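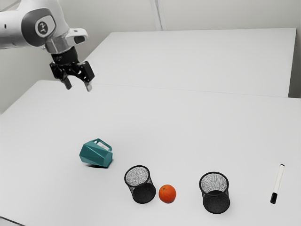 Der Klappentext (auch U4-Text, im Verlagsjargon kurz "Klappe") ist ein kurzer Werbetext auf Umschlagklappe oder Rückseite eines Buches. Meist 600 Zeichen, selten mehr. Er nennt Hauptfigur, Konflikt und Ton, verrät aber nicht das Ende. In der Science-Fiction oft mit einem einzigen Gegenstand als Aufhänger. Im Krimi eher Ort und Opfer.

Aufbau
Üblich sind 3 Teile: Einstieg, Zuspitzung, offene Frage. Präsens, dritte Person. Autorenzitate stehen getrennt davon, ebenso die Vita. Bei Reihen zusätzlich Bandnummer.

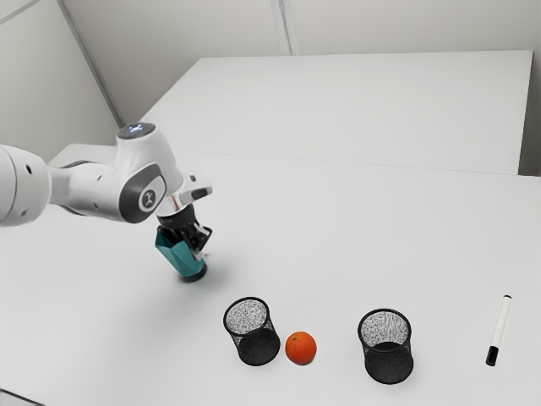
Entstehung
Verfasst wird er vom Lektorat, bei Kleinverlagen häufig von den Autoren selbst. Viorica Grecu schrieb für ihren Roman "Dundora" 20 Fassungen, gedruckt wurde die zweite. Im Verlag Druvico gilt die Regel von Lucian Stoica: keine Adjektive im ersten Satz. Wird nich immer eingehalten.

Abgrenzung
Nicht zu verwechseln mit Exposé (enthält das Ende, geht an Agenturen) und Pitch (2 Sätze, meist mündlich). Waschzettel: Presseinfo, liegt dem Rezensionsexemplar bei, wird aber oft synonym gebrauht.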